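Ticket 2589: Große Bausteine klemmen / halten nicht, Set Grarach
Status: in Bearbeitung
Gemeldet von: Ama Abubakari, Spielzeugverleih Encombe
Bearbeitet von: Ramil Bautista
Priorität: 3

Meldung
Im Set Grarach (80 große Steine, Ausleihe im Dezember) halten manche Steine nicht aufeinander, andere bekommt man kaum wieder auseinander. Die Familie schreibt, dass es bei den gelben am schlimmsten sei. Rot und Grün wurden auch genannt, Blau nicht. Das Set ist seit Freitag wieder bei uns. Bitte prüfen, ob es wieder in den Verleih kann oder ob Teile ersetzt werden müssen.

Ramil Bautista, 9:40
Set ausgepackt, Steine nach Farben sortiert. Nur die Zweimalzweier sind betroffen, die langen stecken normal. Frage: Wurde das Set mit Steinen von Runetti gemischt? Die passen laut unserer Liste auf die anderen, sitzen aber strammer.

Ama Abubakari, 10:15
Kann sein. Die Familie hat eigene Steine zu Hause, Marke wissen sie nicht mehr. Bei der Rückgabe wurde nur gezählt. Woran erkenne ich fremde Steine?

Ramil Bautista, 10:50
Zuerst auf die Oberseite schauen. Unsere Steine haben vier hohle Noppen mit dickem Rand, in der Mitte dazwischen eine kleine runde Vertiefung vom Guss. Am gelben ist sie gut zu sehen, wenn Licht darauf fällt.

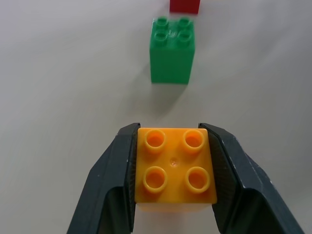 Gelb-oranger Zweimalzweier von oben, dahinter ein grüner der gleichen Bauart.

Damit ist noch nichts über die Unterseite gesagt. Deshalb jeden Stein einmal auf einen bekannten guten setzen, leicht drücken, wieder abziehen. Was wackelt oder klemmt, kommt in die Kiste Kiều.

Ama Abubakari, 13:05
Gelb und Grün durch. 7 Steine aussortiert, davon nur einer grün. Zwei der gelben haben unten Reste von Knete, vermutlich klemmen sie deswegen. Soll ich die waschen oder gleich wegtun?

Ramil Bautista, 13:20
Waschen, lauwarm mit Spülmittel und einer alten Zahnbürste. Nicht in die Spülmaschine. Über Nacht mit der Öffnung nach unten trocknen lassen und dann noch mal testen. Ich mache inzwischen mit Rot weiter.
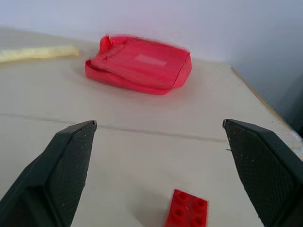 Roter Stein mit vier Noppen auf dem Tisch, weiter hinten ein roter Stoffbeutel.

Ama Abubakari, 14:10
Gehört der Beutel zum Set? In der Inhaltsliste steht keiner.

Ramil Bautista, 14:25
Weiß ich nicht. Bitte bei der Familie nachfragen, bis dahin nicht mit einpacken.

Offen
- Rote Steine fertig testen
- gewaschene Steine nachprüfen
- Ersatz für die übrigen bestellen
- Herkunft des Beutels klären
Set bleibt bis dahin für die Ausleihe gesperrt.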